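Wood grain

By Jaime Meireles
15th March

Print | E-mail | 14 comments

Wood grain is the pattern and direction of the fibers in a piece of cut wood. The word is used loosely, and may mean the lines seen on the surface, the lie of the fibers or the texture felt by hand.

Flat-sawn boards are cut along a tangent to the growth rings and show curves, arches and long ovals. Quartersawn boards are cut close to right angles to the rings and have straighter, tighter lines.
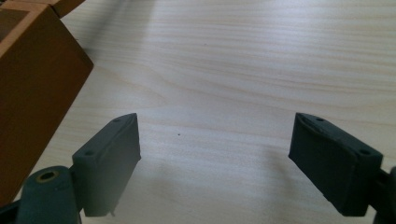 Pale wooden tabletop with curving grain and faint tan streaks.

On light woods the figure can be faint, and it often shows best when light crosses the board at a low angle. A matte finish cuts down glare - a glossy one deepens the color.

Tabletops are usually sanded along the grain, as scratches running across it stay visible under a clear finish. The Prollville workshop manual gives 100 grit for the first pass and 400 between coats.

See also: Figure (wood), Quarter sawing, Veneer

Shares: 659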